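I bought the Rokton test tube rack in July, mostly out of irritation. My old rack was a wobbly wire thing and I'd lost one tube too many to it, so when I spotted the Rokton on the Gelladau site I ordered it more or less on the spot. I've had it out on the table most days since, and I think I know it well enough now to say something useful.

First off, it's metal, it's black and it's very plain. There's a flat base, one upright on the left and a top piece with slots cut along it like the teeth of a comb, plus a round hole at the right-hand end. That's your lot! No lid, no tray, no fiddly clips. The tubes slide into the slots and hang there with their ends just clear of the base. I do little hobby projects with seeds and pond water, so I wanted something I could get at from the front, and the open side makes that dead easy. 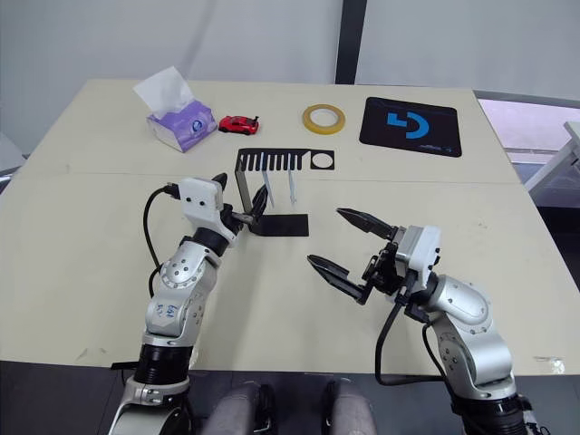
Slim tubes hanging in the Rokton, tissues and yellow tape at the back.

I like how little room it takes up. My table is two sections pushed together and it's always got things along the back (tissues, tape, a toy car, the mouse pad I never put away), and the rack just sits in the middle without me having to clear a path for it. The black shows up nicely against the pale top as well. My wire one used to vanish, and I'd catch it with my sleeve at least once a week.

Now for the grumbles. The slots are narrow, so the slim tubes are fine but my fatter ones from Prirnholm won't go anywhere near it. The listing does give the slot width, but it's buried right at the bottom and I missed it. And the top is only held up on one side. It hasn't bent on me, but I did find myself pressing down on the far end to see if it would give - a tiny bit of spring, no more than that. 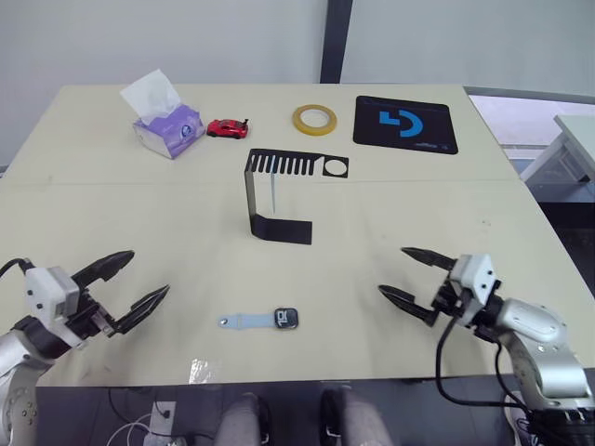
Dust is the other thing. Black shows every speck, and I wipe mine down with a damp cloth on a Tuesday when I do the rest of the table. The round hole I still haven't found a proper job for. The leaflet says it takes a small flask, and I don't own one that fits.

I also looked at the Sitthichai rack, which has 2 rows and a plastic base. It's cheaper, but you have to lift each tube straight up to get it out and I'm far too clumsy for that. Four stars for the Rokton from me, and I'd buy the wider version tomorrow if they made one.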